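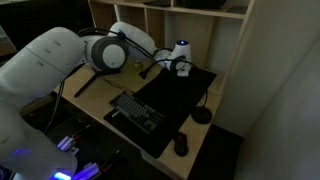

I've been around robot arms for 16 years, and the one that finally got me was clearing a desk. A desk! Back in April I hit stop, the arm stopped (good arm), and I leaned in to grab my mouse. Then the software came back from its hiccup, decided it still had a job to finish, and swung its elbow into my ear.

No blood, only 2 days of Imke Albers asking me to speak up. But I'm still mad about it, and mostly at the word "resume." Why does a machine get to resume anything on its own? If a person hit stop, a person should have to hit go, standing there, looking at it.

Kerstin Janssen thinks I'm overreacting. Her argument is that these small arms are slow and light, and that if you make folks confirm every restart they'll click yes without reading. Okay, fair, I click yes without reading too. I'd still take a dumb button over a clever guess, especially in a home office where there's no fence and your coffee is right there. At Plakberg we switched auto-resume off on all 4 arms that week, and yes, it's slower, and I love it.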